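Seeing the "sort your kid's bricks by color" advice going around again. I have opinions. Thread, sorry in advance.

1/ The claim, if you've missed it: get some trays, give each color its own tray, and your child will build more and you will step on fewer bricks. Grenance sells a whole set of trays on this promise. I bought them. I'm not proud.

2/ We ran it at home for 4 months. Two kids, one big tub of mixed bricks, mostly hand-me-downs from my cousin Henk Jansen, who has no color discipline whatsoever.

3/ Week one was great, I'll admit it. Everything looked lovely. My older one sorted for a whole Saturday morning and didn't build a single thing. Is that play? I kept asking myself that and I still don't have an answer I like.

4/ Then the part the tray people skip. Sorting by color is easy for the person putting bricks away. It does very little for the person looking for one. If you need a flat two-by-four, a tray full of black pieces is a tray full of black pieces. They all look the same in there.

5/ Imani Mbeki replied to my last rant saying color works fine if you keep the pile small. Fair. I went back and tried her way: a little heap in the middle of the table, trays lined up behind it, stop when the heap is gone.

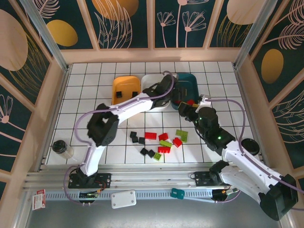

Small pile, three trays along the back. Black in the orange one, red in the teal one.

6/ And look, a small pile is better. You can see every piece. There's no digging, and digging is where the noise and the fights come from in our house. Point to Imani.

7/ But notice the trays. Black goes in orange? Red goes in teal? Who is going to remember that? Put a four-year-old on cleanup and you will be explaining it every night until they leave for college. If you must sort by color, match the tray to the brick or stick a brick on the front as a label.

8/ The other thing is how many trays you need. Three looks tidy on a table. Then you count the colors in a real tub. Ours came to 10, and that's with me being generous and calling two different grays one gray. Where do 10 trays go? On the floor. You know, where the bricks were.

9/ Karlijn Van Leeuwen asked about the Dijkstra drawers, the ones with the little clear fronts. I borrowed a set from a neighbor. Nice to look at. The drawers come all the way out if you pull hard, and my kids pull hard. I'll leave it there.

10/ Someone always brings up that sorting teaches colors and counting and patience. Maybe! I'd believe it more if it didn't mostly come from people selling containers. My younger one learned colors from arguing about cups.

11/ What about by shape? Better for building, worse for putting away. An adult can do it. A tired kid at 7 pm can't, or won't, and I'm not sure I could tell you which.

12/ So where we ended up, and it's boring: one wide shallow bin for everything, and a small tray for the pieces that always go missing (wheels, hinges, the tiny one-stud things). Only that tray gets sorted. Cleanup takes about 4 minutes when they're in the mood.

13/ The shallow part matters more than anything else I've said. Deep tubs are the real problem. The kids tip them out to see the bottom and then you've got the whole lot on the rug. Give them a bin where most of the pieces are on top and they stop tipping. Mostly.

14/ Before anyone asks, no, I haven't tried the Mistenel play mat that cinches into a sack. Aoife Coughlan has and says it's good. She also has one child and a very large living room, so I'm holding my applause.

15/ If color sorting works at your place, great, keep doing it, I'm not coming for your trays. I'd just like to hear from somebody who is still doing it after six months – with kids who do the putting away themselves. Photos of week one don't count.

16/ Also selling: one Grenance tray set, lightly used. Would swap for a decent shallow bin.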